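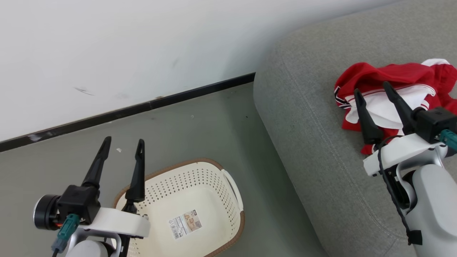 *Tâche « linge » : vêtement rouge et blanc sur le canapé, panier vide au sol.*

## Qui sommes-nous

Stireck constitue des jeux de démonstrations pour l'apprentissage de politiques de manipulation bimanuelle. La société compte 17 personnes, opérateurs et ingénieurs confondus, réparties entre l'atelier de Nendden et le bureau de Phetsri.

## Ce que nous enregistrons

Les tâches sont domestiques : ramassage de linge, rangement, mise en panier. Chaque épisode est exécuté par un opérateur en téléopération et comprend les flux vidéo, les positions articulaires, l'ouverture des deux pinces et une consigne en langage naturel. La durée maximale est fixée à 45 secondes pour les tâches à un seul objet.

Les textiles représentent l'essentiel du catalogue. Leur forme initiale est modifiée entre deux prises, de même que la position du panier - les coordonnées sont tirées au sort avant la session. Les saisies manquées puis corrigées sont conservées et annotées comme telles.

Le lot Huswood, clos en juillet, contient 870 épisodes validés sur 6 configurations de pièce.

## Équipe

- Rattana Ongart - direction technique
- Wiroj Boonyarit - téléopération et formation des opérateurs
- Amnuay Sitthichai - annotation et contrôle des données

Les demandes d'accès aux lots sont traitées par le bureau de Phetsri. Un extrait est fourni avec le schéma des données avant tout engagement.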